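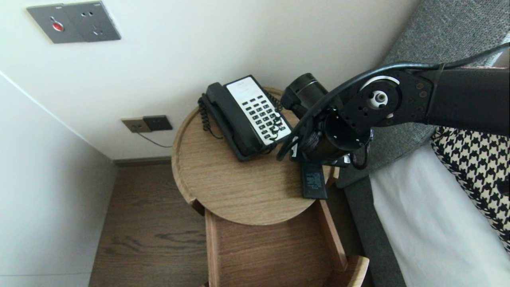

Zarnotness Manipulation Group - Open Day and Visits Team

How to run the bedside demo (and still like people afterward)

You have been handed the bedside demo for the open day at Kollham. Congratulations. It's the one with a bed in it, so it draws a crowd, and a fair part of that crowd will ask whether they can lie down. The short reply is no. The longer reply is further down.

In April we had 282 visitors through the building, and the bedside room was the stop most of them remembered, mainly for the telephone. Children had to have it explained to them. Plan for that.

What you need

The round table, the corded phone, the TV remote and the bed, made up with the white sheet and the houndstooth cushion. The robot, obviously, and the Sriwong laptop with the demo scripts on it. Floor tape. A chair for you that is not the bed. A printed copy of this page, as the wireless in that wing gives up whenever more than a handful of phones walk in.

Before the doors open

1. Set the table beside the head of the bed and put the phone toward the back. Leave the front clear for the remote. If you put the phone in front, the arm has to reach over it, and sooner or later the gripper meets the coiled cord. A coiled cord is a very patient opponent.

2. Tape the floor. The line goes a full arm's length beyond the robot's reach, measured with the robot's arm. Last time somebody measured it with their own, and we spent the morning asking people to shuffle backward.

3. Check every cable on the arm by hand, with the power off. You want slack at each joint and nothing that can hook the edge of the tabletop. Then power up and move the arm slowly through the whole reach while watching the cables and ignoring the gripper. Everyone wants to watch the gripper. Resist.

4. Run the script called Lukard from start to finish with the room empty. It is named after a town where one of us once got stuck waiting for a train, and it contains the whole routine: reach to the phone, back off, pick up the remote, hold, put it down, go home. If it runs clean, leave it alone. Do not improve it. People have improved it at a quarter to nine in the morning and we still talk about them.

Running the show

One full round takes nearly 7 minutes if you talk at a normal speed. Let people settle behind the tape first. Say what the robot is going to try, and use the word "try." It lowers the stakes for everybody, you included.

Start with the reach to the phone. The arm comes in over the table and stops short of the handset, and at this point you should stop talking too. There will be a pause. Visitors assume the pause is a fault. It's the planner thinking things over, and the planner does not care that a school group is waiting. Count silently, smile, look like a person who expected this.

Keep your hand near the stop button the whole time, and keep it there without making a performance of it. A presenter hovering over the button with wide eyes does more harm to public confidence than any dropped remote.

Then the remote. You put it on the front of the table yourself, at a slant, and step back over the tape before you start the script again. Yes, even when you're in a hurry.

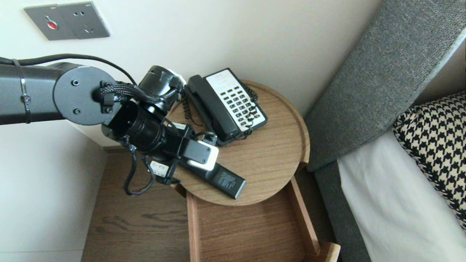 Once it has hold of something, give people time to look. The grip is the part they came for, and there is a strong temptation to rush on to the putting down. Let the arm hold while you talk about how hard a thin, flat, slippery object is to pick up off a hard surface. Ask somebody in the front row to think about how they would do it in thick mittens. Somebody will say they'd slide it to the edge first. Tell them that is a fine idea, and that we had it too, and that the robot at first preferred to slide it to the edge and then keep going.

If it drops the remote, say "and that's a drop," cheerfully, hit stop, pick the thing up, begin again. No apology longer than that. We allow 3 drops per session before you switch to the phone part only and call it the short program. Nobody in the audience knows there was a long one.

Showing the wrist view

The wrist camera goes up on the side screen, and it's the best thing in the room if you introduce it properly. Left to themselves, visitors take it for security footage of a rug-free bedroom. Tell them first that the camera rides on the wrist, then jog the arm a little so they see the fingers stay put while the furniture swims about.

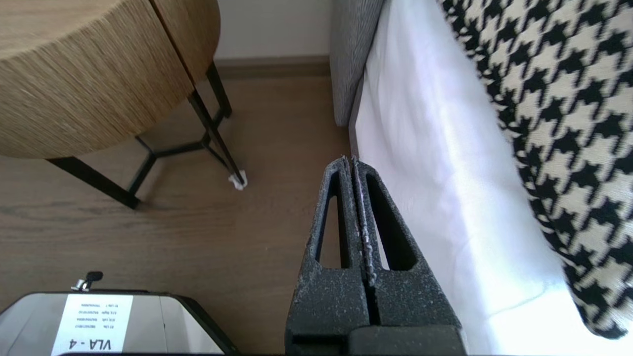
Go easy on the jogging. Some people get a bit seasick watching it, and they tend to be the ones standing nearest the door with everybody else behind them.

Someone will point out that most of what shows up on that screen is floor and bedding. They're right. A camera at the wrist sees whatever the wrist is pointed at, so before the arm gets to the table there's plenty of dull viewing. If the window side is bright, the sheet washes out as well. Pull the blind halfway. All the way down and the room looks like a seance.

Questions you will get

Will it make the bed? No. Please don't promise that it will next year, either. We've been living with that promise.

Can it phone someone? It can reach the phone. It has nobody to call.

Can I lie down? The bed is inside the tape whenever the arm has power, so no. For photos, power the arm down fully, wait until it's resting, and then let people stand beside the bed. Stand.

Is it going to take my job? Ask what the job is. If it involves picking up remote controls, you can reassure them with a good deal of evidence.

Packing up

Send the arm home, power off, lift the remote and the phone off the table and put them in the Zarnotness crate, coiled cord on top so it doesn't knot itself around the adapter. Fold the sheet. The cushion goes back to the lounge at Sriwong, who would like it known that it was a loan. Peel the floor tape the same afternoon. By the next morning it has become part of the building.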